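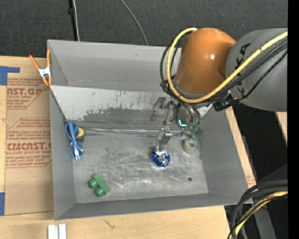 One longtime listener wrote in to say that sports radio had stopped talking about games and started talking about people who talk about games, and asked whether we planned to do anything different. We read the letter on air in our first month. It still comes up when we plan a show.

About Flurnance

Flurnance is an independent sports media company. We produce daily audio shows, a weekly video program and written coverage of professional and college sports, with most of our attention on football and basketball. We are not owned by a league, a team, a network or a sportsbook.

How we started

We began as a single podcast recorded after the late games, when the hosts got home from other jobs. Early episodes ran 30 minutes and covered whatever had been on that night. There was no theme music and the sound was poor. The audience grew mostly through fans sending episodes to each other, and after two seasons there was enough advertising income to rent a small studio and pay an editor.

The written side came later. Listeners kept asking for the numbers behind things said on the show, so we started posting notes with each episode. Those notes became the Flurnance site.

What we make

Flerus is our daily show. It goes up at 6 a.m. Eastern and covers the previous night's games, injuries and roster moves. Each episode has two hosts and, on most days, a beat reporter from the city where the main story is.

Camari is our weekly video program. It takes one subject and stays with it for the full episode. Past subjects include how backup quarterbacks prepare, why teams trade down in the draft, and what a shooting coach does all summer. The video is free to watch, and a transcript is posted the next morning.

The Paulík Archive is a searchable collection of our past predictions. When one of our hosts says on air that a team will win its division or that a player is finished, an editor logs the claim with the episode and the time it was made. At the end of each season we go back and mark what happened. There are more than 400 entries so far. A good share of them are wrong, and those stay up with the rest.

How we work

Hosts choose their own opinions. They are not assigned a side before the show, and we do not book two people to disagree with each other for a segment. If both hosts think a trade was fair, that is what you will hear, even if it makes for a short conversation.

Anything stated as fact on a recorded show is checked before it is published. Live shows are harder. When we get something wrong live, the correction is read at the top of the next episode and added to the show notes.

We do not report a trade or signing on the strength of a single social media post. This means we are sometimes late – a few minutes, occasionally a few hours.

How we make money

Most of our income comes from advertising and from memberships. Members get episodes without ads, the full archive and a monthly call-in show. Ads are read by the hosts and are always announced as ads. We do not accept payment from teams, agents or players for coverage.

Working with us

We buy freelance writing throughout the year. Pitches should be no longer than 200 words and should say who you plan to talk to. We are most interested in college sports outside the big conferences, women's basketball, and the business side of stadiums. We do not need power rankings or mock drafts.

Paid internships open each April for the fall season. Interns work on show prep, fact-checking and clip editing. Please apply through the jobs page – we cannot keep track of résumés sent to the show inboxes.

Contact

Corrections, story tips and advertising questions each have their own form on the contact page. Letters for the call-in show can be sent there too. Include your first name and your city if you would like them read on air.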